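Chapter 3
What Households Say They Do

Most of what we think we know about housework comes from asking people about it. Somebody is sent a form, or a caller reads out questions at seven in the evening, and the answers are added up and printed. The resulting tables look solid. They have columns and totals. This chapter asks you to distrust them, at least until you have seen how they were made.

Start with the simplest kind of question. "How many hours did you spend on cleaning last week?" To answer it, a person has to remember seven days, decide what counts as cleaning, add up dozens of short bouts, and then say a number to a stranger. Very few people do any of this. They think of what a normal week ought to look like, pick a round figure, and move on to the next item. What lands in the table is a belief about the self, and it has been filed as a measurement.

The Markham survey is a useful case. It went out to 3,000 households and got back enough forms to please the people who paid for it. The headline finding was that adults in shared homes did far more housework than anyone had supposed. Read the form itself and the finding begins to wobble. "Housework" was never defined. Cooking had a line of its own, but so did "general tasks in the kitchen," and nothing stopped a person from entering the same hour on both. When Daryna Tymoshchuk went back through the returned forms, she found 718 on which the hours for housework, paid work, and sleep added up to more than a week contains. Those forms had not been thrown out. They had been averaged in with the rest. 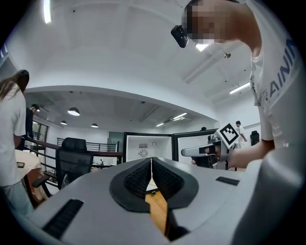 Why do people report more housework than they do?
Mostly from the way they are asked. A question about a whole week invites a guess, and guesses about tiring or dull work tend to run high. Pride plays a part as well, but it is easy to blame pride for what is really a badly written form.

The usual cure is the time diary. In a diary study, people write down what they did in order, from waking to going to bed, often in blocks of ten or fifteen minutes. The day can't hold more hours than it has, so the worst errors drop away. Diaries deserve their good name, up to a point. The trouble is that their supporters often talk as if writing a thing down at 9 p.m. were the same as watching it happen.

Consider what a diary leaves out. A parent folds shirts while listening to a child read. Is that laundry or child care? Most diaries allow a main activity and a second one, and most people leave the second column blank. Then there is the work that takes no block of time at all - noticing that the soap is low, remembering whose turn it is, deciding that the floor can wait. Illia Kravchuk's Udatska study tried to catch this by asking 600 people to note each time they thought about a chore. The idea was a good one. But the people who took part thought about chores more than they otherwise would have, as the study had told them to. Kravchuk admits as much in his notes, although the summary that most readers see does not mention it.

A third approach is to watch. An observer sits in the home, or a recording is made and coded afterward. Here the problem moves from the person doing the work to the person doing the coding. Two coders given the same half hour will disagree over when "tidying" starts and "looking for something" stops. The Kovalchuk manual handles this by having coders talk until they agree, and then reporting the agreement. A cautious reader should want to know how often they disagreed before they talked. 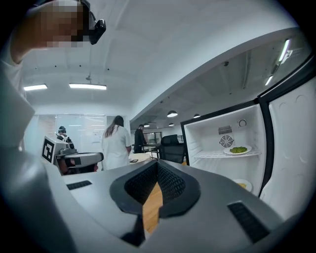
Figure 3. A person in a white top, indoors.

None of this means that the numbers are worthless. A form that exaggerates everybody's hours by the same amount can still tell you who does more and who does less. The catch is the phrase "by the same amount," which is seldom tested. If one partner rounds up and the other rounds down, the gap between them in the table may owe more to rounding than to mopping.

In the next section we take the Flukero questionnaire, which is short and widely copied, and go through it one item at a time. Before reading on, write down how many hours you spent on housework last week. Then write down how you got that number, including any parts you made up. Keep the page. You will need it for the exercises at the end of the chapter, where you will be asked to fill in a diary for a single day in July and compare the two.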